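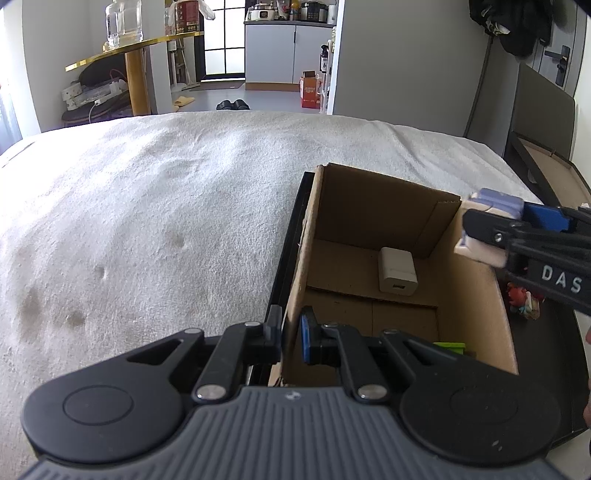 What do you do with all the little bits that end up on the bed?
Put them in one small box, stand the box on a tray, and sort through it when it gets full.

Press release, 5/10/22

SATLOW LAUNCHES THE BED TRAY TIDY-UP

I'm so pleased to be writing this one myself, because I have been going on about it to anyone who'd listen since August! Satlow is my little home-sorting business, and our new guide, the Bed Tray Tidy-Up, is out today. It's 69 pages long and it's all about the small stuff: chargers, tiny toys, loose cubes, the odds and ends that have no drawer of their own.

I started with wardrobes, like everyone does. Then I asked the readers of our Vuva newsletter (all 2519 of you, thank you) what really drove you mad at home, and back came the same reply over and over. Small things. Small things on the bed, small things under the bed, small things in the folds of the blanket when you're trying to get to sleep.

So the method is built round the bed. You need a shallow tray with raised edges and an old cardboard box. I like a box without flaps, as you can see straight in and nobody has to lift anything. The tray goes flat on the blanket, the box goes on the tray, and in go the bits. A fluffy blanket is lovely but it swallows things, so give it a good pat down first!
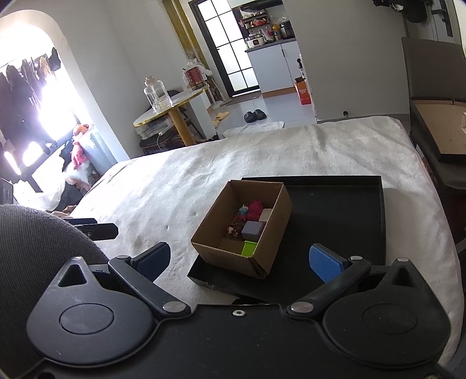
Small toys and cubes in an open box on a black tray.

The guide has nine short chapters, and four of them are for doing with children. My own favourite is the one on soft toys, which I rewrote more times than I care to say. There's also a chapter on cables and plugs, plus one for people who share a room and can't agree on what counts as rubbish (I live in that chapter).

We tried the whole thing out with families in Brulon over the summer, and their notes are printed in the margins, grumbles included. One parent told us the box should be smaller. I've left that in, and I've changed the advice to match.

The Bed Tray Tidy-Up is published by Satlow with our friends at Wi, who did the layout and put up with my late changes. Review copies are ready now. Drop the Satlow press desk a line and I'll post one out to you myself.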